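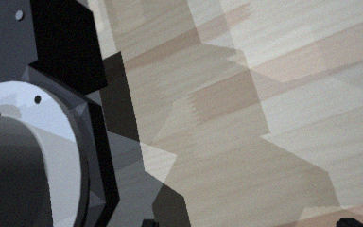 Fig. 1. Left gripper, close up, with a light wooden tabletop (rendered view).

Part 3: Setting up your episode guide in Kemuteo

OK, so you've got Kemuteo installed and you've made a login. Now comes the fun bit, which is telling it what you watch! I'm going to use Staltach all the way through this part, partly because I've seen every episode (some of them more often than I'd like to admit) and partly because it's a mess. Cast changes, a renamed season, two specials that sit between seasons. If you can get Staltach to behave, your own shows will be easy.

I last went through these steps on 1/22/19 with a fresh account, so if a button has moved on your screen, look for the same word somewhere close by.

Adding the show

1. Open Kemuteo and tap My Shows.
2. Tap the plus sign and type the name of the show. You only need the first few letters.
3. Pick the right version. Staltach shows up twice, once as the original and once as the reruns package from Bitar. You want the original.
4. Tap Add, then wait for the episode list to fill in. On my old tablet this takes long enough to go get a drink.
5. Check the last number on the list. For Staltach it should be 102.

Note: If your list stops early, pull down to refresh before you do anything else. I once typed in the missing episodes by hand, all evening long, and then the app fetched them too and I had two of everything.

CAUTION: Don't tap Mark All as Seen just to find out what it does. There's no undo. Consuelo Tamayo wrote to me after she did this on a show she was halfway through, and she had to unmark the second half one episode at a time.

Sorting out the cast changes

This is the part I get the most mail about. When an actor leaves and somebody new takes over the role, Kemuteo treats them as two different characters unless you tell it otherwise. In Staltach the uncle is played by Gerasimos Xenos at first and by Kevin Marulanda later on, so with the factory settings you get two uncles. Very confusing if you're trying to look up which episode had the wedding in it!

1. From the show page, tap Cast.
2. Press and hold on the first actor's name until the little check mark appears.
3. Tap the second actor's name. Both should now be checked.
4. Tap Same Role.
5. Type the character's name the way you want it to show. Keep it short — long names get chopped on a phone.
6. Tap Done and go back to the episode list.

Both actors keep their own episodes, but when you search for the character you'll get the whole run in order.

Note: Same Role works for more than two actors. Just keep tapping names before you get to step 4.

CAUTION: Vernon Grewal is in the cast list twice because he plays two parts, the landlord and the landlord's brother. Leave him alone. If you join those up, the landlord's brother disappears from search.

Placing the specials

1. Scroll to the bottom of the list, where it says Unplaced.
2. Tap a special and choose Move.
3. Pick the episode it should come after. The February special goes at the end of season 3.
4. Do the same for the other one.

I know people who leave the specials at the bottom, and that works too. I like mine in story order.

Spoiler settings

By default, Kemuteo shows the full cast for every episode, including people who haven't turned up yet in your viewing. Go to Settings, then Spoilers, and switch on Hide Upcoming Cast. While you're there, switch off the News tab if you're behind — that's where the who's-leaving-the-show headlines land. Oanh Ninh tipped me off about that one.

How much you can store

A free account holds 1,000 episodes across all your shows. That sounds like plenty, and then you add one daily soap. Girkidach by itself nearly filled mine. To free up space, open a finished show and tap Archive. Your seen marks and your Same Role settings are kept, and you can bring the show back from the Archive tab whenever you like.

Reminders are in Part 4.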